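Open Day

The bus to Pustthorpe took 40 minutes and Ye-seo Myung's father talked for most of them. He was 83 and had worked on presses, and he wanted to know if there would be presses.

"It's robots, Dad," she said. "It's an open day. There's tea."

Drotero had the two end units on the estate. A young man at the door gave them stickers to write their names on. Her father wrote MYUNG in capitals and put it on his hat.

They saw the packing line first, which was stopped, and then a long talk with slides, which her father slept through. After that they were let into the back room in small groups. A woman called Ha was in charge there. She had a cold and kept a tissue up her sleeve.

"It's going to build a tower," Ha said. "Red, yellow, green, inside the square. Then it takes it down and puts them back."

"How many times has it done that?" someone asked.

"Since September? More than 2000."

The arm started. It went slower than Ye-seo had expected. It put the red cube down inside the black square, a bit over to the right, and let go. It went away and came back with the yellow one. The yellow one sat slightly off the red, and a boy near the front said it was wonky.

"It is a bit," said Ha.

Ye-seo's father had moved up to the rope. He had been quiet since they came in. He bent his knees to get his eyes level with the table, and she put a hand under his elbow in case.

"It's not looking at the yellow," he said. "It's going where it was told the yellow would be."

Ha took the tissue out and put it back. "Who told you that?"

"I had an apprentice like it."

The arm came over with the green cube held in its fingers. It stopped above the tower and began to come down. The boy at the front had his hands over his mouth. Her father was still bent, and she could feel him leaning to the right, the way he used to lean in the car when she was learning to park.

"What happened to the apprentice?" Ha asked him.

"Shh," he said. "Let it finish."

There was hardly any gap left now between the green and the yellow. The motor noise dropped. Ye-seo thought about the bus back, and whether there would still be cake, and then she was leaning too.

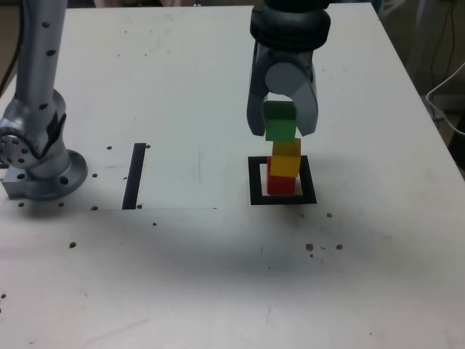
Words: Ye-rin Yoon

Ye-rin Yoon writes short stories and is working on a longer one, Rendora, set in a bus depot.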